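Drenach Learning Library
Homes and How They Work

Looking After a Small Fridge

A fridge keeps food and drink cold so that they stay fresh for longer. Most kitchens have a large one. A small fridge, often called a mini fridge, does the same job in a bedroom, an office or a classroom, where there is less to store and less space to stand it in.

Where does the cold come from?

A fridge does not make cold in the way that a heater makes heat. It takes warmth away from the air inside and lets it out into the room. If you put your hand near the back of a working fridge, you may feel that the air there is a little warmer. Many fridges have a fan to help the air move, and air must be able to reach every shelf.

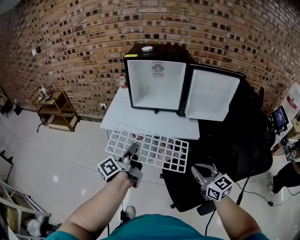
Reading time: 5 minutes

The small black fridge on the table has its door open, and the round vent for the fan can be seen on the white back wall. A vent like this should never be blocked. When food is pushed hard against it, the air cannot travel properly and some parts of the fridge become warmer than others.

Why are there racks?

The white rack is made as a grid, with square openings all over it. Cold air can pass through openings of this kind, and crumbs do not collect as they would on a flat tray. A rack can be washed in warm water with a little washing-up liquid. It must be dried with a clean cloth before it is used in a fridge.

Cleaning day

An adult should switch the fridge off and unplug it before cleaning begins. Food may be kept in a cool bag while the work is done. Wipe the inside walls first, then the inside of the door, and leave the door open for 15 minutes so that the air can dry any damp corners.

Pupils must not touch the plug or the socket, and must not pour water into the fridge.

Words to know

Vent: an opening that lets air through.
Grid: a pattern of straight lines that cross to make squares.
Socket: the place in the wall where a plug goes.

Next in this series: Why Does Bread Go Stale?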